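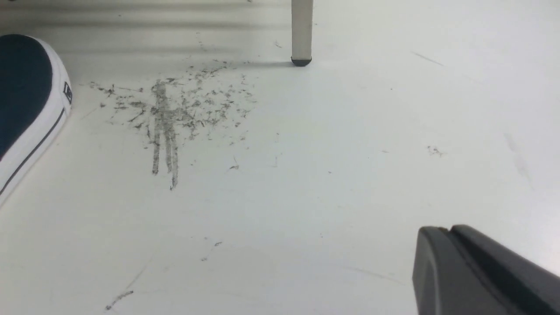 Prüfbericht Kleinmöbel: Schuhregal Gokach, zwei Ebenen

Das Schuhregal Gokach wurde im Eingangsbereich unserer Geschäftsstelle Flirnard beurteilt. Maßgeblich waren Standfestigkeit, Reinigung und Nutzung der Ablagen. Auf hellem Boden fällt jeder Schmutz auf – graue Krümel und verwischte Streifen heben sich deutlich ab. Die schwarzen Fußkappen sind daher beim Wischen mitzureinigen.

Der Aufbau war nach 17 Minuten abgeschlossen. 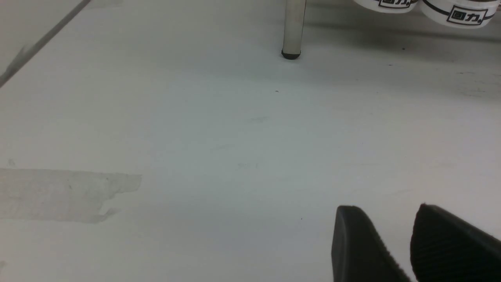
Eine Nachjustierung war nicht erforderlich. Die glatten Rohre lassen sich feucht abwischen, zeigen jedoch Fingerabdrücke.

Gokach, Edelstahl: oben Hausschuhe, unten schwarze Schuhe.

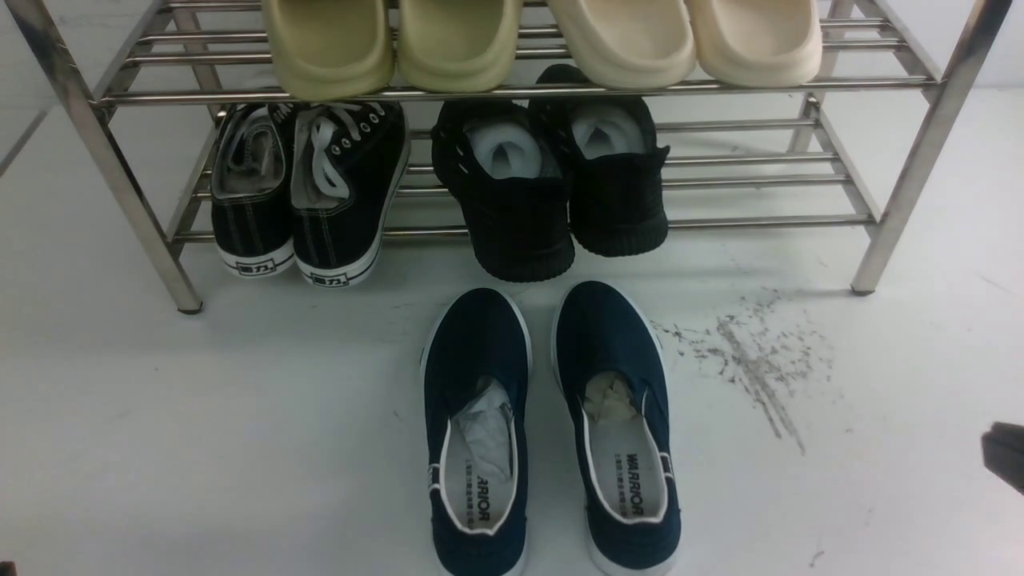 Schuhregal mit Hausschuhen und Schuhen, davor ein dunkelblaues Paar.

Bewertung: 2 (gut).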